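Arm drops plates short of the rack, only after lunch
Small Cells and Benchtop Arms > Maintenance and setup

gripwright
May 17, 2019
We run a two-arm table at Groden, kitchen tasks, one operator and a lot of crockery. Since the start of May the left arm has been putting plates down short of the rack slots. Mornings are fine. By two o'clock it is placing them 4 mm towards itself, and the plate sits on the crossbar looking pleased with itself until it slides off.

Things already done: re-zeroed the joints, retightened the fingers, swapped the finger pads for the softer Undidance ones, restarted everything in every order I could think of. The log has 446 placements since the last full calibration. Before that we got through 2843 without touching it.

Any ideas before I start unbolting things?

qin_owner_2
Warm-up drift. Run it empty for half an hour before you calibrate, then calibrate. You are calibrating a cold arm and working a hot one.

gripwright
It does get warmed up. Chutima Srisuk has it waving at the wall from eight o'clock while she finds her glasses. Calibration is after that.

torque_and_sympathy
Then it isn't drift. Qin owners say drift about everything, including their cars.

What is the table surface? And is the rack fixed or just standing there? Post the layout.

gripwright
Brown paper over the top, changed when it gets disgusting. Rack is standing there. 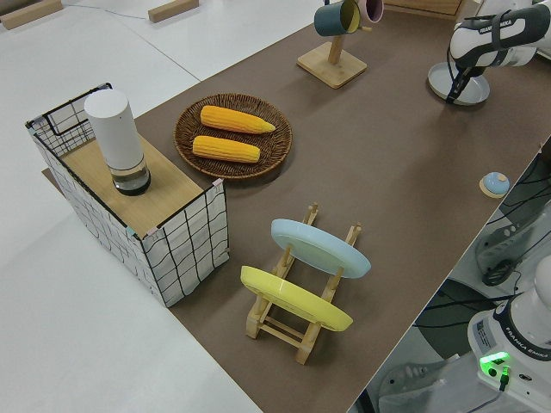
The paper was my first suspect too, for what it's worth. We tape it down on the long sides only and it creeps when people lean on it to reset the props. I ran a strip of tape under each short end as well and got one good afternoon out of it. With the yellow plate in front and the blue one behind, the rack is heavier at the top than you'd like, and its feet are stood straight on the paper, so if the paper goes, the whole lot goes with it. The next afternoon it was back to 4 mm, though, so I don't think that is all of it.

torque_and_sympathy
One good afternoon out of a strip of tape is not nothing. Put a pencil mark round the rack feet at nine and look again at two. If the rack is off the mark, it's the rack. If it's on the mark, it's the arm, and I will apologise to the Qin gentleman.

qin_owner_2
Lady, but I'll take the apology.

Duangjai Rojanasak
Can I ask about the mount? We had the same thing at Revunance and spent 400 quid on a visit to be told that one of the base bolts was finger tight. The arm was fine. It just leaned a bit further out every time it reached, and after a morning of reaching it stayed leaned. Calibrating put it right until lunch.

Put a dial gauge on the base, stretch the arm out over the table, and watch the needle. Ours moved when somebody shut the door.

torque_and_sympathy
A loose base would show up as scatter. He's got a steady offset in one direction.

Duangjai Rojanasak
It would if the arm was reaching all over the place. If it only ever reaches to the same rack it gets pulled the same way all day. Ours was steady too. I have the invoice.

gripwright
Right, did both. Pencil marks at nine, gauge on the base at half past.

Rack was off its marks by 1 mm at two o'clock, away from the arm. Base moved on the gauge when I stretched it out, and did not come all the way back. Two of the bolts took most of a quarter turn each. I fitted those. I remember being very careful about it.

Torqued them all in a cross pattern, recalibrated, and put four dabs of museum putty under the rack. Afternoon run has been clean so far.

qin_owner_2
So a bit of the rack and mostly the base. And you still warmed it up first?

gripwright
Still warmed it up first.

torque_and_sympathy
I'd like it noted that I said the rack.

Duangjai Rojanasak
Check the bolts again in a week. Ours needed a second go. Paint pen across the heads so you can see if they've turned.

plinth_dweller
Which putty? The white stuff I've got lets go of wood by teatime.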